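Dried Pick Bundles from Starkon: pinecones on sticks, reviewed by someone with too many vases

I have been putting off writing this one up, mostly as I wanted to live with the things for a while first. Dried stems always look gorgeous on the day you get them home. It's a month later, when they've been knocked by a sleeve or a cat or an open window, that you find out what you paid for. So I bought mine in autumn, and it's now November, and I've arranged and rearranged them so many times that I reckon I've earned an opinion!

Quick bit of background if you're new. I do small arrangements at home, mainly for the hallway shelf and the dinner table, and I don't have the patience (or the budget) for fresh flowers every week. I've gone through a lot of dried stuff over the years. Bunny tails, banksias, those big dramatic palm spears that seemed like such a good idea. My favourite things at the moment are picks, the little ready-made bundles where you get a feature piece on a stick plus a bit of greenery to go with it. You plonk one in a cup and it looks like you tried.

The Starkon ones come in a mixed box. Mine cost more than 300 dollars for the large trade size, which made me wince, but I split it with my sister and we're both still working our way through our halves. There's a smaller box as well if you've only got one shelf to fill. I got ours from the shop in Stendton, the one behind the bakery with the terrible parking. They'll order in for you if the shelf's bare, and it usually is.

What's in a bundle varies a bit, which I like. The ones I use most have a pinecone on a reddish-brown stick with a sprig of something feathery and green beside it, and then a wisp of pale dried grass. I had two without any grass at all. Not a big deal, I just pinched some from an old arrangement.

The pinecones

These are the best part by a mile. They're big, for starters. I've had picks from other places where the cone was the size of a walnut and you had to use five before anybody noticed. With these, one is plenty for a small vessel. The colour's lovely too, tan running to chestnut, and they haven't been sprayed with that awful glitter that ends up in the butter dish. Just a nice plain cone with rounded scales.

A few of mine arrived more closed up than others. I left those on the windowsill above the heater for a couple of days and they loosened up nicely. You could do it in a low oven, I suppose, but I wouldn't with the stick attached and I definitely wouldn't with the dyed sprig anywhere near it.

One grumble. The cone is properly heavy compared to everything else, so the whole bundle wants to tip forward. More on that in a tick.

The sticks

Thin but stronger than they look. I've snipped mine down with ordinary secateurs and had no splitting, and the join between cone and stick has held on every one except a single dud, which I fixed with a dab of hot glue. The stick is dead straight, handy when you're lining several up along a table but a bit stiff-looking if you're after that wild, just-gathered feel. I've been hiding them behind the greenery and that does the trick.

Length is generous. I'd trim for anything shorter than a milk jug, and keep the offcuts! They make good little props inside the vase when you need a stem to stop swivelling.

The green sprig

Right, so this is where people will either love it or not. It's dyed, and it's dark, sort of teal-green, not a colour you'd ever find on an actual bush. In the shop, under those yellowy lights, I thought it was going to look cheap. At home against a plain white wall it's gorgeous. It has loads of fine, feathery bits with tiny clusters on the ends, and it goes up and out in a way that softens the cone beautifully.

It does shed. The first time I took a bundle out of the box there was green fluff all down my jumper. A gentle shake over the sink gets rid of most of it and after that it behaves. I also tried the usual hairspray trick (cheap stuff, held well back, two light coats) and I think it helped, though I forgot to leave one unsprayed to compare, so don't quote me.

I haven't had any colour come off on the tablecloth. I did get some on my fingers one humid afternoon after fiddling for ages, and it washed off with soap. I'd keep these well away from a damp bathroom, and please don't put water in the vase. My mum did. We don't need to talk about it.

What to put them in

This took me the longest to sort out and it's really the bit I wish I'd read before buying. Because of that top-heavy cone, your vessel matters a lot. I tried the following over a few weekends.

A tall glass bottle with a narrow neck. Looks elegant, holds the stem upright, but you can see the cut end of the stick and it just sits there looking like a stick in a bottle. Fine with two or three bundles together.

A wide enamel mug. Hopeless on its own. Everything flops to the side. With a ball of scrunched chicken wire in the bottom it came good.

A jam jar with sand. Very steady, surprisingly sweet in the kitchen, and the sand hides the ends. You'll be vacuuming sand, though.

A small white ceramic cup. This is my pick of the lot (sorry). Straight sides, matte finish, nothing fancy. I have a few from the Oltmanns range that I bought for holding pens and they've all been stolen for stems now. The plain white lets the brown and the teal do the talking, and it's small enough that you can shift it out of the way when dinner comes out. I put a bit of gravel in the bottom for weight and then hold the stems together low down, right at the base, and ease them in as one. If you drop them in separately the sprig swings round to the back and you'll be there all evening turning it.
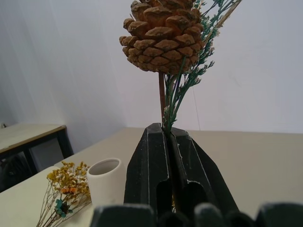 Etance Mum left a comment on my last dried flower post saying she'd had the same box and found the cup too light even with gravel, so she went to florist's putty pressed into the base and hasn't had one topple. She also reckons the bundles look better if you turn the cone slightly off centre and let the green lean away from it, and that you should cut the stick on an angle so it bites into the putty. I've since tried the putty and she's right, it's much steadier. It's a pain to get out again, mind you, so I'd only do it in a cup you don't want back for your pens.

How they compare

I've also had the Etance picks, which are cheaper and easier to find. The grass in those is nicer, fuller and a bit more golden. But the cones are small and they come on wire wrapped in brown tape, and once you've noticed the tape you can't stop noticing it. If your arrangement is going up high on a bookcase, save your money and get those. For a table, where everyone's sitting with their nose in it, I'd go the real stick every time.

Making your own is an option too, obviously. There are pinecones all over the reserve near us and I did have a go one Monday when I had the day off. Collected a bag, baked them, drilled them, glued them. They looked alright! It took me the whole day, I lost a drill bit, and half of them spun on their sticks like little windmills. I have a new respect for whoever's putting these together.

Storage

The box they come in is decent, so hang on to it. I stand mine upright, cones at the top, with tissue between the sprigs so they don't tangle. The first lot I laid flat and the greenery on the bottom got squashed to one side. It never quite recovered, and now lives at the back of a bigger arrangement where you can't see its bad side. Keep them out of direct sun as well. The one on my windowsill has faded a shade or so compared with the ones in the cupboard, although I don't mind the softer colour.

For dusting, a soft paintbrush for the cone and a hairdryer on the cool setting for the rest. Go easy with the hairdryer.

Would I buy them again?

Yep, I would, though I'd get the smaller box and maybe wait for the sale. The cones are fantastic, the sticks are sturdy, and the green has completely grown on me. I'd take off a bit for the shedding and a bit for the price. Four out of five from me.

I've got the Starkon seed pod bundles sitting on the sideboard to try next, and they've already dropped bits on the floor just from being carried in from the car. If you've used those, let me know whether the hairspray works on them before I waste half a can.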